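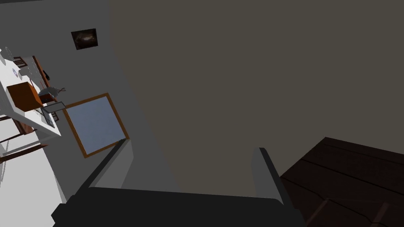 Hurnlow Robotics Club — minutes of the April 2025 meeting

I'm on minutes again, so apologies in advance for the spelling and the wandering off. Good turnout, and we started nearly on time, which I'd like recorded.

Last minutes
Accepted, with one fix. I'd written that the Brimeck entry form was in. It was half in. It's all in now and we have the confirmation email.

Where we're up to with the house sim
This took up most of the night. The junior team ran us through the simulated house on the big screen, flipping between the gripper views and the one that looks out over both arms. The task for Brimeck hasn't changed: drive in, find the named object, pick it up, take it to the named spot and let go of it nicely. We get 4 minutes a run and the house is the same for every team, so there's no excuse for not knowing our way around the furniture.

The good news is that driving is heaps better since the seniors rewrote the turning code. The not so good news is the arms. We had a long chat about where they should sit while the base is moving, and I'll try to be fair to both sides. One camp wants them tucked right in, so we stop clipping doorways and table edges. The other camp (my camp, I'll own up) wants them out in front and ready, because unfolding eats time we haven't got. 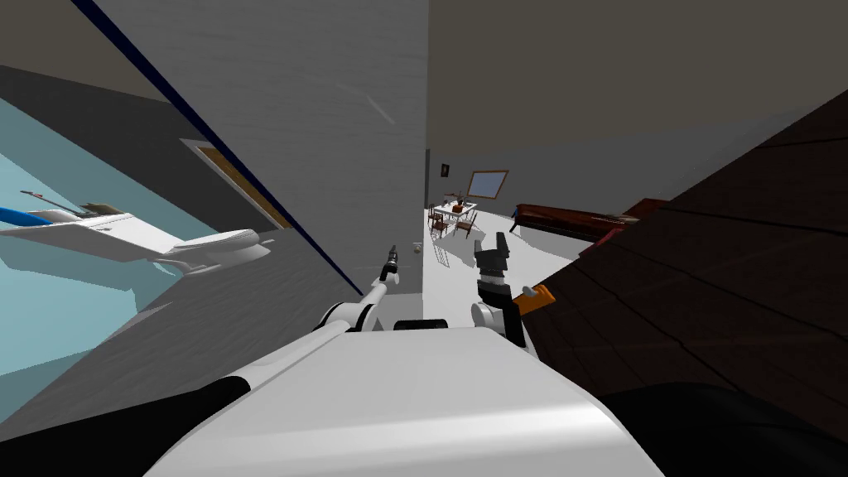 We went round and round on that for a good while and then agreed to test it properly. The plan is 30 runs tucked and 30 runs forward, same start point, same object, and whoever's on the keyboard writes down every bump — even the little ones! Results go in the shared folder and we vote when we've all had a look.

Someone also asked if we could start each run with the gripper already open. Yes, the rules allow it, and yes, we should have been doing it all along. Passed without any argument, a first for us.

Jobs before next time
1. Seniors to add a bump counter to the log so we're not relying on memory.
2. Juniors to draw up a floor plan of the sim house and label the rooms. Coloured pencils are fine, it just has to be readable from the back of the room.
3. Anyone with a spare evening to go through the gripper views and note which bits of furniture look alike when the wrist is tilted over. Walls and ceilings are fooling the code at the moment, and they fool me too.

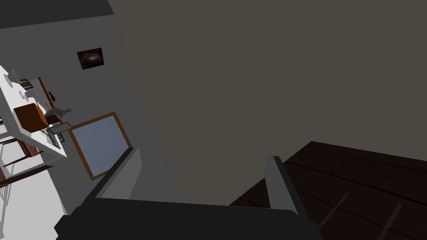 Money
We have $200 left from the sausage sizzle. The Partanen wrist kit was floated again and I was very keen, but it'd clean us out before we've paid for the bus. Held over until August, when the school grant round opens. We did agree to renew the Stolico licence for the second laptop.

Brimeck travel
Permission notes are going home this week. We need 2 more adults for the bus, so please ask around. Bring your own lunch and a jumper, the hall is freezing.

Other business
The extension lead with the dodgy plug has gone in the bin. Please don't rescue it. Whoever has the club's good headphones, could they come back? No questions asked.

Closed late as usual. Next meeting same room, same time, and it's the juniors' turn to bring the biscuits.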